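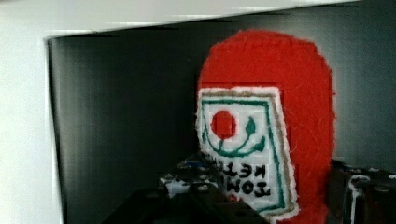

Inicio Proyecto Datos Código Taller Contacto

Kanex-Cocina: conjunto de demostraciones de manipulación sobre mesa

Última actualización: septiembre
Tiempo de lectura: 6 minutos

Kanex-Cocina reúne las demostraciones grabadas por el club de robótica Irnura durante el curso pasado. Todas consisten en mover comida de juguete y menaje pequeño con un brazo teleoperado: sacar algo de un horno, meterlo, dejarlo en un plato, pasarlo de un cuenco a otro sitio. El conjunto se preparó para que los equipos del club entrenaran sus políticas con los mismos datos antes de la competición interna, la Copa Fimetti, y se publica tal como se usó, con los fallos que conocemos anotados más abajo.

Quien busque el código de entrenamiento lo encontrará en el repositorio kanex-base. Este archivo trata solo de los datos.

Contenido

El conjunto tiene 2947 episodios. De ellos, 1540 corresponden a la primera campaña y el resto a la segunda, que se grabó después de cambiar las instrucciones de los operadores. Hay 284 episodios apartados para evaluación, elegidos al azar entre las dos campañas. No los mezcléis con el entrenamiento si pensáis comparar resultados con los de la copa.

Las tareas son 4:

horno_meter: coger el objeto indicado y dejarlo dentro del horno pequeño.
horno_sacar: sacar el objeto del horno y dejarlo sobre la mesa.
plato: llevar una pieza de comida al plato grande.
recoger: pasar a un recipiente las piezas que estén sueltas en la mesa.

Cada episodio lleva una instrucción escrita en español y otra en inglés. Las escribió el propio operador antes de empezar, así que la redacción varía bastante. «Mete el kétchup en el horno», «kétchup al horno» y «pon el kétchup dentro» son la misma orden. Preferimos no unificarlas, y la carpeta extra/ tiene un archivo con la versión normalizada para quien la necesite.

Puesto de grabación

La mesa es blanca, mate, con unos agujeros negros pequeños que ya tenía. Varios equipos intentaron usarlos como puntos de referencia para calibrar y no salió bien, porque en muchos episodios hay objetos encima. Para calibrar hay que usar los archivos de la carpeta calib/, uno por campaña.

Las vistas disponibles son la de muñeca, que va con la pinza, y la cenital, que recoge la mesa y el horno. Las dos se guardan con la misma marca de tiempo que el estado del brazo. En la primera campaña la vista cenital puede ir un fotograma por detrás; el script de carga trae una opción para corregirlo, desactivada por defecto.

La vista de muñeca pierde nitidez cuando el brazo se mueve rápido. No hemos filtrado esos tramos. Si vuestro modelo depende mucho de esa cámara, conviene mirar antes unos cuantos episodios de horno_sacar, donde los operadores tenían la costumbre de retirar el brazo deprisa.

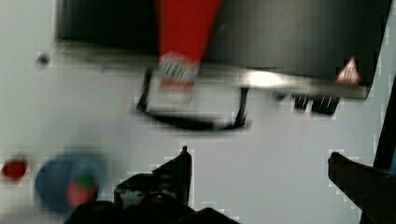
¿Se puede entrenar con este conjunto si el brazo que tenemos es distinto?

Se puede, pero usando las posiciones del extremo de la pinza y dejando fuera los ángulos de las articulaciones. El equipo Mirzaei lo hizo así con un brazo más corto y tuvo que descartar los episodios en los que la pinza llega al fondo del horno. La lista de episodios que descartaron está en extra/alcance.txt y puede servir como punto de partida.

Estructura de un episodio

Un episodio es una carpeta con estos elementos:

muneca/ -- imágenes de la cámara de muñeca
cenital/ -- imágenes de la cámara cenital
estado.csv -- ángulos, posición del extremo y apertura de la pinza
acciones.csv -- órdenes enviadas al brazo
meta.json -- tarea, instrucción, campaña, operador y resultado

La apertura de la pinza va de 0 (cerrada) a 1 (abierta). En acciones.csv el valor es el pedido y en estado.csv el medido, y no coinciden cuando hay algo entre los dedos. Con objetos blandos la diferencia es grande. Un error frecuente en los trabajos del club fue normalizar los dos campos con el mismo rango y obtener una pinza que soltaba demasiado pronto.

El campo operador es un código. No se guarda el nombre de nadie ni hay grabación de audio.

El campo resultado tiene tres valores: completo, parcial y fallo. Lo ponía el operador al terminar y lo revisaba otra persona en una pasada posterior, con la vista cenital. Cuando no estaban de acuerdo se dejó el segundo valor. En la tarea recoger se marcó como parcial todo episodio en que quedara al menos una pieza fuera.

Objetos

Los objetos son los que había en el puesto y se repartían por la mesa antes de cada tanda. El plato grande, el cuenco azul y el escurridor verde cambian de sitio; el horno casi nunca. Entre la comida de juguete hay fresas, una rodaja de naranja y una pieza amarilla con forma de jengibre que en las instrucciones aparece también como «la raíz» y, en algún caso, como «la patata». La carpeta extra/ incluye una tabla de sinónimos.

La tarea más difícil de grabar fue meter cosas altas en el horno.

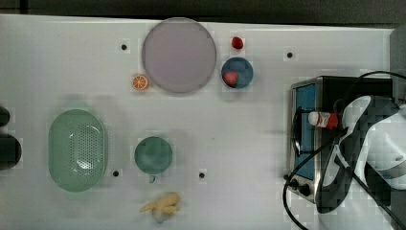

El hueco es bajo y el operador tenía que decidir si entraba con el objeto de pie o tumbado. En la primera campaña cada uno lo hacía a su manera. En la segunda se pidió que, si el objeto era una botella, entrara tumbado. Esa es la diferencia principal entre campañas, y se nota: una política entrenada con todo junto tiende a quedarse a medio giro delante de la puerta. Recomendamos condicionar con el campo campaña o entrenar solo con la segunda para horno_meter. Para plato y recoger no vimos diferencia.

El otro cambio fue el punto de partida. Durante la primera campaña el brazo arrancaba siempre de la misma postura de reposo; en la segunda se añadió una variación pequeña, que está anotada en meta.json.

Limitaciones conocidas

El horno está apagado en todos los episodios. Nadie debería usar estos datos para algo que funcione con calor o con comida de verdad.

La iluminación es la del taller y cambia con la hora. Las tandas de los martes se grababan a partir de las 18:00, casi siempre con la persiana bajada. Hay pocos episodios con luz de mañana.

Las instrucciones en inglés las escribieron alumnos que no lo tienen como primera lengua. Hay errores y los hemos dejado.

Faltan algunas imágenes sueltas en la vista cenital por un problema con el disco. El cargador repite la imagen anterior y pone la marca faltante en el registro -- si entrenáis con secuencias cortas, es mejor saltarse esas ventanas.

La tarea recoger tiene más episodios parciales que las demás. En parte se debe a que se dejaba para el final de la sesión.

Uso

Descomprimid los archivos en una carpeta y ejecutad comprobar.py antes de nada. El script revisa que no falten carpetas y que la separación de evaluación esté intacta. Después, cargar.py devuelve los episodios como diccionarios. Los nombres de los campos son los de esta página, sin tildes.

Para repetir la evaluación de la copa hay que usar evaluacion.txt sin modificarlo e indicar en el informe qué campañas se usaron para entrenar. Los resultados sin ese dato no se añaden a la tabla.

Licencia y cita

Los datos pueden usarse y redistribuirse con fines docentes y de investigación, citando el origen. La cita es: Club de robótica Irnura, Kanex-Cocina, conjunto de demostraciones de manipulación sobre mesa.

Los errores se comunican en la sección de incidencias del repositorio, con el número de episodio y la vista afectada. Las correcciones se publican con la siguiente versión y se anotan en CAMBIOS.txt.

Anterior: kanex-base Siguiente: Normas de la Copa Fimetti Volver arriba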